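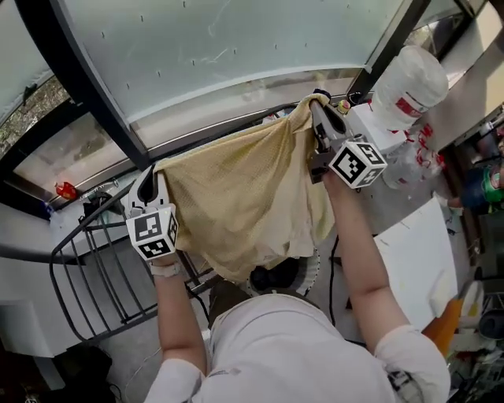 Spreading a cloth with a gripper in each hand. Marker cubes sit behind the jaws.

Hand-held grippers for cloth work: shop notes
Elibariki Kashindye, Mudetti shared workshop. Last edited 10 October 2023.

These notes cover the second pair of grippers, built to the Drorkari plans with changes to the jaws and the cube mounts. Sarmīte Ots did the printing and the first calibration.

Jaws. Line the inner faces before fitting the springs. Bare plastic lets thin fabric slide out under its own weight. Scuff the plastic with medium sandpaper, wipe with alcohol, apply contact cement to both sides and clamp overnight. Trim the liner flush at the tip. Any overhang folds back and the jaws stop closing square.

Marker cubes. Print the patterns on matte paper. Gloss laminate washes out near a window and the tracker drops the cube. Leave a white border on every face at least one pattern cell wide. Fix each cube with two screws; with one it creeps, and the pose offset goes with it. Recheck the offset after any drop.

Picking up. Take a corner 13 mm in from the hem. Closer than that, a stitched edge rolls out of the jaws. Grip the second corner before lifting the first clear of the pile. If fabric loops over a jaw tip, lower that hand and let the loop fall off. Pulling sideways bends the finger pins.

Cables. Keep them outside the forearms, with enough slack to reach full stretch plus a hand's width. Check that nothing catches on a drying rack or chair leg before recording.

Wear. The first liner set lasted 3,869 closes on the counter. We now change both sets at 2,809, when the tips start to polish. Springs get replaced at the same time. Spare liners are in the Kariuki drawer, second from the bottom. Write the counter reading on the bag when you take a pair.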